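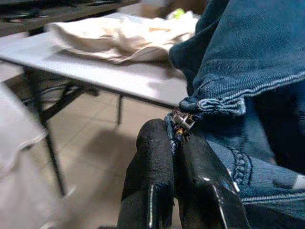
Layout in most desktop toolkits is a negotiation between a parent and its children, and the terms of that negotiation decide how an application behaves when the window is resized. Sondumov, a small retained-mode toolkit written in C++, settles it in one pass. The parent sends constraints down, the child sends a size back, and the child has no further say. A zipper pull is a fair model of the traversal: the slider, a small piece of metal that two fingertips can hold, moves along the track and deals with each pair of teeth as it reaches them. Sondumov's layout cursor works the same way. It visits a node, fixes its size, and moves on to the next sibling.

The older approach, still used in Timstead, measures twice. A first pass collects the minimum and preferred size of every widget. A second pass hands out the space. The cost is small for flat trees and grows quickly for nested ones, as a container in the middle of the tree may ask its children for sizes each time its own parent asks. A form with 20 levels of nesting can spend more time measuring text than drawing it. Timstead hides part of this with a cache, and the cache has to be cleared whenever a font, a label or a scale factor changes.

Where one pass falls short

A single pass can't answer certain questions. The usual one is a column of buttons that should all be as wide as the widest button. The column has to know the widths before it can set them. Sondumov handles this with an explicit call, measureIntrinsic(), which a container may use on its direct children only. The call is logged in debug builds, and the log prints the path of the container that made it.

Jolene Bright, who maintains the layout module, added the log after a table view in the demo application became slow. "Every column asked every cell for its natural width," she says. "The code was correct. It just asked the same thing again on each scroll event." The demo table held 500 rows. Her fix was to measure the visible rows and to store the result until the model reported a change.

Baseline alignment is the second weak point. A label and a text field in the same row should share a baseline, and the baseline depends on the font metrics of both. Sondumov lets a child return an optional baseline offset together with its size. The row then shifts the shorter child down. If a child returns nothing, its bottom edge is used, and icons tend to sit a pixel or two too high.

Porting an existing screen

Karimi, an inventory client that began on Timstead, was moved over one screen at a time. Its settings dialog contained 200 widgets. Most containers had a direct match. Grid panels did not, and were rewritten as rows inside a column with fixed fractions. Two custom widgets overrode the preferred size and relied on being asked more than once; both had to be changed to compute the size from the constraints they were given.

The port also brought up a difference in how the toolkits treat an unbounded axis. Inside a scroll view, Sondumov passes an infinite maximum height. A child that tries to fill the available space will assert. Timstead passes a large integer instead, and such a child simply becomes very tall. The old behavior had been covering for a mistake in the history panel.

Testing sizes

Layout code is easy to test without a window. Skornetari, the test runner shipped with Sondumov, builds a tree, applies a set of constraints and compares the resulting rectangles with a stored text file. The current suite has 953 cases. Text is measured with a bundled font so that results agree across platforms. Cases that need the system font are kept in a separate directory and run only on request.

When a rectangle differs, the runner prints the constraints, the expected size and the returned size for the first failing node, then stops. Later nodes in the same tree are skipped. Fractional scale factors are still handled poorly: rounding takes place at each node, and the error adds up along a row. A change that rounds positions once, at paint time, is on a branch and has not been merged.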